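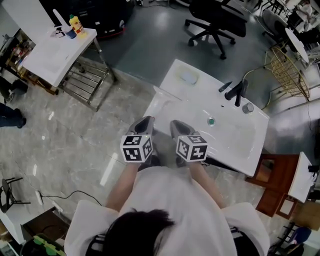
I have owned four kinds of bar soap dish and I would not recommend any of them to a friend. The ceramic one with the ridges turned into a swamp. The bamboo one went black underneath by July. The magnetic one, where you press a little metal disc into the soap and hang it from a hook, dropped the bar into the bowl every other morning until I gave up and ate the cost. The fourth is a pale, boring dish with no features at all, and I am keeping it, mostly out of fatigue.

I bring this up because of a conversation with my neighbor Ohemaa Kyei, who is redoing her bathroom and has fallen hard for the idea of the clear sink. By that she means a washbasin with nothing on it. No cup, no soap, no bottle with a pump, just the faucet. She had a page open from a showroom out in Metanwood, and the basin on it looked like it had never met a hand. I asked where the soap was. In the drawer, she said. So you open the drawer with dirty hands? She said I was missing the point, and maybe I was.

But I tried it. I cleared my own rim completely and lasted 17 days, and my notes are as follows.

The rim got dirty anyway. I had assumed most of the grime around a basin came from the stuff sitting on it, the ring under the cup, the gray paste around the soap. Some of it does. The rest is just water that landed on a flat surface and had nowhere to go. A wide flat rim looks generous in the store because you picture all the room you'll have. Then you own it and find you have bought a shelf that gets splashed. I wiped it in the morning and it was spotted again by lunch, with not one object on it to blame.

The cup came back first. I keep a small one by the faucet for rinsing after brushing, and without it I was drinking out of my palm like someone at a campsite. The soap came back on day six, if you want to call that lasting 17 days, which Ohemaa does not.

Then there is the shape question. People love a shallow oval bowl set off to one side, and I get it, you gain counter on the other side and it looks a bit like a hotel. What you lose is depth. With a shallow bowl and a single-lever faucet opened all the way, water hits the bottom and comes right back up at your shirt. You can learn to nudge the lever instead of throwing it. Guests can't, or won't. Before you buy, ask the store if they have one plumbed in that you can run. Mine didn't, and the salesman looked at me as though I'd asked to nap in the bathtub.

As for cleaners, I used to buy whatever had the loudest label. I tried a cream called Urar that promised to restore the original gloss. It smelled like a swimming pool and left a film that I then had to clean off with something else. Skalel, which is the one Ohemaa swears by, was fine. It was exactly as fine as dish soap and a damp cloth, at a price I'm still a little sore about. Their bottle says 2,000 sprays. I have my doubts, and I am not going to sit there and test them.

My routine now is dull. A soft cloth goes around the rim once a day, under the dish and under the cup. The drain ring gets an old toothbrush every week or so, and I lift the soap and rinse the dish whenever it starts to look sad. It takes less time than reading the back of the Urar.

Victor Bakilana wrote in after my last bathroom post to say that liquid soap solves everything. Victor, I had liquid soap for 8 years. The pump drips, the drip dries, and the bottle glues itself to the basin. A bar at least stays put and costs next to nothing.

Ohemaa has ordered her basin, the bare one, from Mensah. It cost her $1,134 without the faucet. She did ask me, on her way out, whether my dish came in white.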